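Hescombe Village Shop – progress report to the Zumano Fund
Second period, ending in March
Written by Zuzana Gajdoš, project co-ordinator

With this report I want to inform you how the grant was used since our last letter. The shop is open six days in the week and the number of member households has grown to 1260. In the same period we delivered 1608 grocery orders to people who live far from the bus line, mostly on the Studell side. The evening opening until 8 p.m. was tried in winter and we will keep it. Crisps and other snacks sell well in these late hours, bread almost not at all.

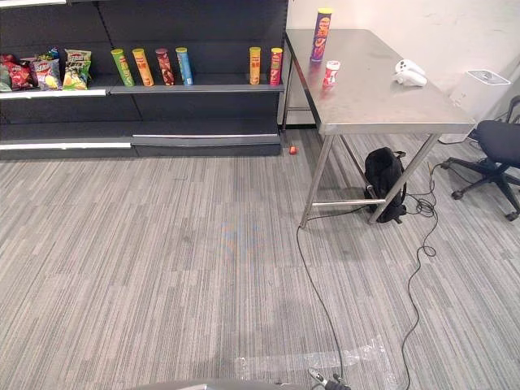 How are the deliveries paid for?
Each household pays a small yearly fee, and your grant covers the fuel and the wages of one driver, Ľubomír Vlček. Orders are taken by telephone until noon and go out the next morning.

The supply of fresh food was more difficult. Our first bakery stopped its round in January, and for 20 days we had only packed bread. Natália Sokol then made an agreement with the Ševčík bakery, which brings 6 trays each morning. The price is a little higher than in our budget – I have put the difference in the table which you receive separately. Vegetables come still from two farms, but the potatoes were poor this winter and we returned one full load.
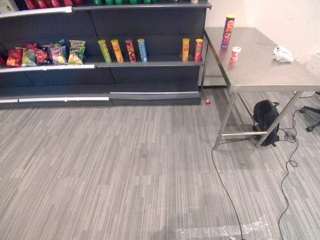
Staff and training

Ningsih Tjoa finished her food hygiene course and now does the daily temperature book. Danica Procházka has reduced her hours and will leave us at the end of spring. We would like to find a new person before this, so that they can work together for some weeks. The advertisement is already in the parish paper and two people have asked for the form.

For the next period we ask your permission to move the unspent part of the training money to the repair of the delivery van. The garage has sent us its offer and I can forward it to you.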